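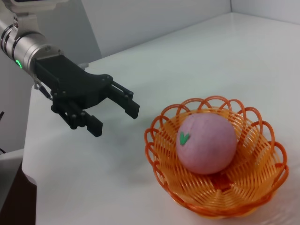

Black gripper on the silver wrist, green light showing.

Saturday, January 26, 2019

Kicking tee notes, second go at the soft cup. In before lunch, home far too late, and I don't mind a bit.

Main thing first so I can find it again: the ball leans better in the shallow cup. Much better! With the old deep cup (the one Man-sik cut before Christmas) you can only set the ball bolt upright or let it flop against the back post, and there's nothing usable in between. The shallow one lets you pick a lean and it stays put while you walk back. I set it up, went to the door and back, stamped on the floor next to it, and it was still leaning the way I'd left it. Outdoors in a breeze will be another matter, but I was grinning like an idiot.

Background for Irfan, who missed last time: the Pridemell kickers are having trouble with kick-offs on the Rerell pitch. It's old artificial turf with long fibres and the Vevimari tee sits down into it unevenly, so the ball starts out tilted sideways before anyone has touched it. On grass they swear by the same tee. Two of the kickers have taken to stamping the turf flat first, and that works until the play clock matters. What they want is a tee with a wider foot that doesn't care what's under it, and a cup they can trust at a forward lean.

What I did today

Cut 3 feet from the rubber sheet: the standard round one, a wider round one and a sort of clover shape that Man-sik sketched on the back of a fixture list. Glued the shallow cup to each in turn with the tacky stuff so it would peel off afterwards. Used the turf offcut from the Rerell end zone for all of it, fibres brushed up with the stiff brush between goes.

Did 12 placements on each foot, ball set by hand, same ball throughout, laces forward. For each one I wrote down whether it stood, whether it leaned the way I meant, and whether it had crept by the time I'd finished writing. No kicking, there's no room and Man-sik still brings up the window.

Standard foot: stood most of the time but kept going off to one side, exactly what the kickers complain of. If the fibres lie over to the left the tee goes left with them.

Wide round foot: steadier, no sideways lean that I could see by eye. Slow to place, though. It rides on top of the fibres and you have to press and twist to get it to bite. A kicker with cold hands will hate that.

Clover: oh this is nice. The gaps between the lobes let the fibres come up through, so it settles straight away and then grips. It fell over 2 times out of the 12, both times early on, and I think I was putting it down carelessly with one lobe folded under. After I got the knack it was as good as the wide one and quicker to set. I didn't expect to like it as much as I do. Sorry for laughing at the drawing, Man-sik.

Cup on its own

Tried a lace check at the end while the ball was out. With laces turned to the back the shallow cup rocks, you can feel the seam sitting on the rim. Laces forward or to the side, no rocking. I had a go at easing the rim with the half-round file and it helped, but I took too much off one side and now that cup is only fit for spares. It's in the biscuit tin with an X on the bottom. Please don't give it to a kicker.

The harder rubber from the Bandara order arrived and I haven't touched it yet. It smells awful. If we leave the lid off the box over the week it might calm down. I'd like to try it for the lobes only and keep the cup soft, and that means two pieces joined, and I don't yet know how to join them so they survive being booted across a field 18 times in an afternoon. Pins? Undercut and mould one onto the other? Irfan, you did something like this on the mouthguard cases, what did you use?

Rules: the height of ours is under the limit in the rulebook Pridemell play to, measured from the ground to the lowest point of the ball. I checked with the clover foot on bare floor. It should be no higher on turf if anything, but measure it again on the offcut before anyone takes it to a match, and check with the league about the shape of the foot. I couldn't find a word about shape either way.

Things I got wrong today: brushed the turf in one direction for the whole first batch, so the standard foot may look worse than it deserves. I'll redo that batch with the brush going both ways. Also wrote the first page in pencil and then leaned on it.

Next

Redo the standard foot.
Fresh shallow cup, ease the rim by hand with fine paper, no file.
Cut a second clover from the hard rubber.
Ask the Pridemell kickers how far forward they really lean it. One of them told me "a bit" and the other told me "loads" and they both put the ball down the same way.
Get it outside! Man-sik thinks we can have the far end of Rerell before training if we're off when the cones come out.

Turf offcut is rolled up behind the door, fibres inwards. Leave it rolled that way please, it took me ages to get the crease out.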